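Ticket 1141: Marks on white table top do not come off
Status: Open
Reported by: Hiyori Yagi
Assigned to: Imogen Treloar

Hiyori Yagi, Monday, 9:20
Hello, I write about the white table in the room with the leaf wallpaper. The top has gray smudges, small black specks and fine scratches over the whole surface. I wiped it with a damp cloth and dish soap, 2 times. The smudges stayed the same.
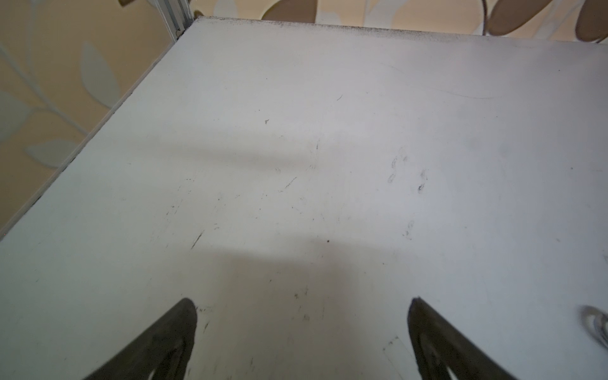
I also tried the Grusska cleaning spray on one corner and waited five minutes before wiping. The smudges there became a little lighter, but the specks did not change. I did not use the rough side of the sponge.

Imogen Treloar, 10:05
Thanks. Please try a paste of baking soda and water on a small spot, with a soft cloth. Does the surface feel dull after?

Hiyori Yagi, 14:40
I did this near the left edge. Two smudges are gone and it does not feel dull. The scratches remain, of course. May I continue with the whole top, or do you prefer to order a new panel?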